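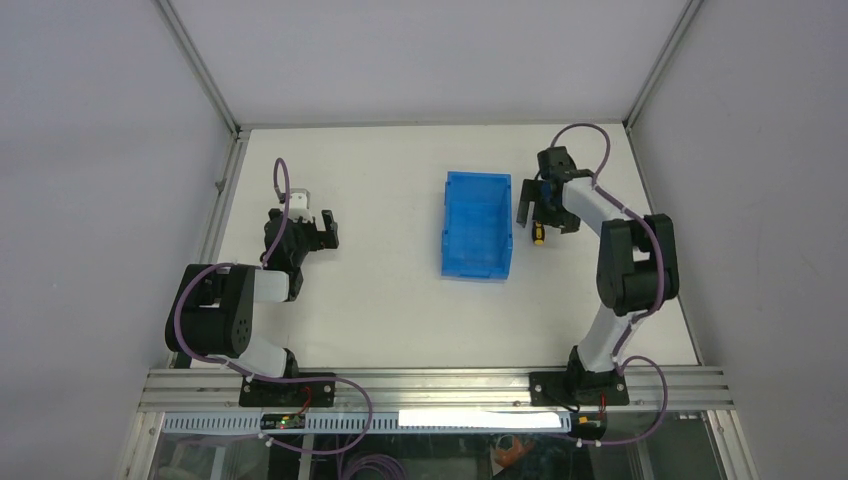
From: Mitali Navaratnam
To: shop-share list
Date: February 26, 2019
Subject: Re: where do the small screwdrivers live now??

Quick one between two other things, sorry for typos.

Nilmini Weerakoon wrote:
> Hi all, I went to tighten the hinge on the Karras cupboard last night
> and could not find one small screwdriver in the whole place. The
> drawer had tape, a dead marker and 11 hex keys, none of them the size
> I wanted. Are we doing bins or drawers now? I thought we agreed on
> drawers at the last meeting. Also who do I ask about the missing
> Phillips set. Not mad, just had to go home and get my own.
>
> Nilmini

Nilmini - bins. We said drawers, then Valentin measured the drawers and half of them don't open all the way with the bench where it is. So bins.

How it works for now:

Blue plastic bin, ribbed sides, no lid. One per table. Goes in the middle so people on either side can reach. Hand tools only. No screws, no tape, no lunch.

When you're done the screwdriver goes IN the bin. Not next to it. The little yellow and black one is lying on the white tabletop with the bin sitting there empty, so we are not off to a great start.

Start of your turn, bin should be full. End of your turn, same. If something is missing write it on the sheet by the door, even if you weren't the one who had it last. Prasanna reads the sheet, I mostly don't.

The Phillips set: Svatopluk has it, he took it over to Gelach for the shelf job and says it's coming back first week of March. Ask him direct, he doesn't read this list much.

Hex keys. Yes there are too many. They stay in the drawer til someone sorts them by size. I am not doing it again. If you want to, please, go ahead, there's an old egg carton under the sink that works pretty well for it.

Labels - I'd like the table number on the short end of each bin, big letters. Prunden had a roll of white label tape we could use up, does anybody know if that went in the move? Otherwise masking tape and a marker (a live one).

Two things I still need answers on:

Do we want a second bin per table for stuff like pliers and cutters? Valentin says yes, I say it just gets filled with junk by April. Reply to the list not to me.

And does anyone mind if the tape measures hang on hooks insted. They take up half a bin and everybody pulls them out first anyway.

Going to be there after supper if anyone wants to help with labels. Side door, the front one sticks.

Mitali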